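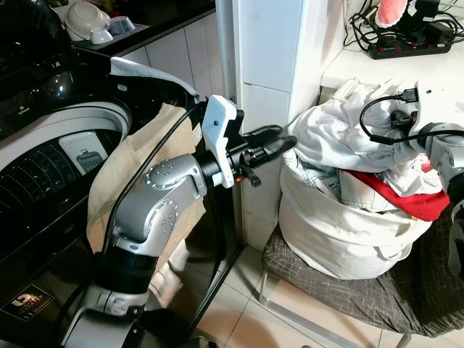

Laundry in the kitchen: a small flat in Heywood

Saturday, March 9, 2024
By the Trovville home desk

Trovville uses cookies to remember your settings. By staying on this page you accept our cookie policy.

Shares 35 | Comments 9

Many of the older flats in Heywood were built with no laundry room. The washer went wherever there was a tap and a drain, and in most of them that meant the kitchen. This gallery covers one such corner, on a wash day, in a flat on the Misgate side of the suburb. We have kept the notes short and put the practical details with them for readers who are working with the same sort of layout.

The corner

The washing machine stands at the kitchen end, with a dark counter behind it and white wall tiles below the counter. A white tiled pillar comes down beside the machine. The pillar can't be moved, so everything else was set out to suit it. The washer is on one side and the laundry bag is on the other.

The flat is a rental. Nothing was drilled or glued for this setup, and all of it can be taken out when the lease ends in October.

The pillar

Pillars like this turn up all over the Heywood blocks. Some tenants box them in with shelves. In this flat it was left as it was, and the tiles get wiped down when the kitchen does. The grout takes longer. An old toothbrush and bicarb soda does the job, and it only needs doing a few times a year.

If you have a pillar beside your washer, check that the machine can be pulled forward before you put anything heavy next to it. The hoses have to be reached now and then, and it is a nuisance to empty a cupboard first.

The laundry bag

A soft white bag, bulging with clothes, sits by the pillar. A soft bag suits a tight spot better than a rigid basket. It can be squashed a little to get past, carried with one arm, and folded flat under the bed when it is empty. The one in this flat holds a week's washing for two people. By the end of the week it is full to the top and starts to lean.

Soft bags do get grubby. Most cloth ones can go through a cool wash with the towels. Turn the bag inside out first and shake it over the bin, otherwise the lint goes into the filter.

Beside the dishes

There are white dishes on the counter behind the washer, two bowls among them, one large and one small. Sharing a kitchen with the laundry means the two jobs meet at the counter. The household rule is that no clothing goes up on the bench, clean or dirty, and detergent is kept in a low cupboard away from food. Stain soaking is done in the bathroom basin.

That rule is easy to keep on an ordinary day and harder when there is a big load coming out and nowhere to put it. For that reason the bag is brought over before the machine is opened.
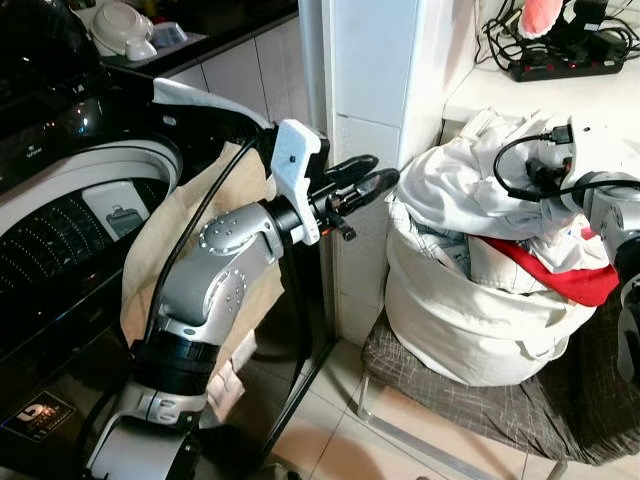
Sheets and other large things are the worst of it. A sheet takes up most of a small drum and wraps itself around whatever else is in there, so they are done on their own, with nothing smaller than a pillowcase added. Socks in particular end up inside the corners of a fitted sheet and stay wet.

The top of the machine

The edge of the washer is the handiest place to hang something for a minute, and in this corner it gets used that way all the time. A white cloth lies over it and a longer beige piece hangs down the front. Pale fabrics are done together in this household. Beige and white can share a warm wash with no trouble, though a new beige item should go through by itself the first time.

Heavier cotton cloth, such as aprons and carry bags, does better on a slower spin. It comes out wetter and with fewer hard creases. Give it a good shake before hanging it up and pull the seams straight with your fingers. Ironing is seldom needed after that.

The sticker on the front

There is a small black sticker low on the front of the machine. Many people peel labels like this off in the first week. We suggest leaving them on, or at least taking a photo of whatever labels are on your machine before they go. The model details are often needed when ordering a part, and on some machines the other plate is at the back, against the wall.

The drum

The drum is the usual kind, silver with small holes. After the last load the machine is left open for the afternoon so the air can get in. In a kitchen this matters more than it does in a separate laundry, as any stale smell is noticed straight away at dinner.

Once a month it is run hot with nothing in it. The seal or rim, depending on your machine, should be wiped with a damp cloth after that. Hair, coins and bits of tissue collect there. If there is a grey film that won't wipe off, try white vinegar on the cloth and leave it for 10 minutes, then rinse. Check your manual first, as some makers advise against vinegar on rubber.

Drying

There is no dryer in the flat and no room for one. Washing goes on a Garo folding rack in the front room, near the window. The rack was bought second-hand for $50 and has held up well apart from one rung. It takes a full load if shirts are put on hangers and hooked over the ends.

In winter, drying indoors makes the windows wet. The tenants open the kitchen window a crack and shut the bedroom doors, and thick things like jeans are given an extra spin. A load hung before breakfast is generally ready to fold in the evening. Towels need until the next day.

Noise

The floor in this block is concrete, so the machine is fairly quiet for the people downstairs. In timber-floored places it is worth putting a rubber mat under each foot. Check that the machine is level as well. Press down on each front corner in turn and if it rocks, wind the foot out until it stops.

Building rules in this part of Heywood ask for no washing machines after 9 at night. Other blocks have their own hours, so look at the notice in the entry or ask the agent.

What the tenants would change

They would like a pull-down line above the counter and were told no by the agent. They would also like a second bag so that darks and lights could be kept apart through the week. At present everything goes in together and is sorted on the floor in front of the washer, which takes up most of the kitchen while it is going on.

A trolley was tried for three weeks and taken back. It fit in the gap well enough, but its wheels caught on the tile joints and it had to be dragged out each time someone wanted the power point.

Measuring your own corner

Measure the width of the gap at the floor and again at counter height. Old walls are seldom straight and the two numbers can be quite different. Leave room behind the machine for the hoses. Then open the door or lid of the machine as far as it goes and make sure you can still stand there with a full bag at your feet. Many plans look fine on paper until that last step.

If you live in the Heywood or Misgate area and have a laundry corner of your own, you can send it in through the contact page. Tell us the type of building and whether you rent or own. We are especially after ones under stairs and on enclosed balconies for the next gallery.

Get Trovville in your inbox every fortnight. Enter your email address to subscribe. You can unsubscribe at any time.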